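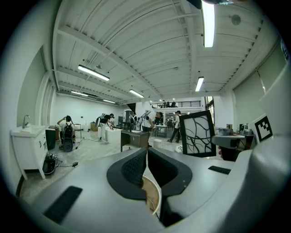
Notes for the Tuesday session, Udine

Share 9 | Comments 5

Start without the title slide. Ask who in the room has had a floor fail in the first year. Wait for hands, then go on.

The subject is moisture in screeds and concrete slabs, and when a floor finish can go down. Most of the disputes I get called to are about timing. The product was sound, the fitter was competent, and the finish went down too early.

Definitions first, and keep them short. Drying and curing are separate processes. Curing is the reaction between cement and water. It needs water to be kept in. Drying is the loss of the water left over, and it can't properly start until curing is finished. Site programmes often show one bar for both. Say this twice, as it gets missed.

Next slide: the section through the slab. Point at the gradient. A slab drying from the top face only is driest at the surface and wettest at the base. Once an impermeable finish is laid, the moisture evens out through the depth and the surface becomes wetter than it was on the day of the test. A surface reading therefore says very little about what the adhesive will have to put up with.

Test methods. Take them in this order:

Surface meter. Quick, good for finding the wettest part of the floor, no use as a pass or fail.

Hygrometer box. Sealed to the surface, left until two readings a day apart agree. Slow. Keep it out of direct sun and away from pipe runs.

In-situ probe. Sleeved hole, drilled to a set fraction of the slab depth. Let the hole settle before reading. People drill and read in the same hour and get nonsense.
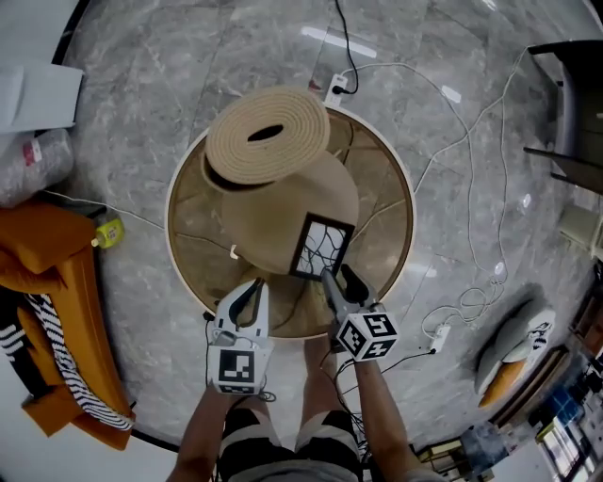

Whichever method is used, write down the air temperature and humidity next to each reading. A figure without them can't be checked later by anyone else.

Case one is Nallasia. Ground-floor slab, power-floated, no heating in the building. The contractor had 29 surface readings, all low, and no probes. Power-floating closes the top face and slows drying a good deal. The vinyl began to lift at the joints by July. Show the plan with the probe positions we added afterwards and leave it up while taking questions.

Case two is Tarar, an older building with a floor from 1913 and no membrane under it. Different problem. The water comes from the ground, so waiting does not help. The options are a surface membrane or a finish that lets vapour through. Mention the edges here – a surface membrane pushes moisture towards the walls, and the plaster then shows it.

Case three, only if there is time, is the Wolero job. Heated screed, commissioned too fast. Raise the flow temperature in small daily steps, hold it, bring it down the same way, then test with the heating off. Skip the crack photographs if running late.

Likely question: can dehumidifiers be used? Yes, once curing is complete and with the openings shut. Too early and the surface dusts or curls. Turn them off before testing – four days is usual.

Second likely question: who pays for the delay? Refer them to the contract and move on.

Leave the test record sheet on the screen at the end. Paper copies are by the door.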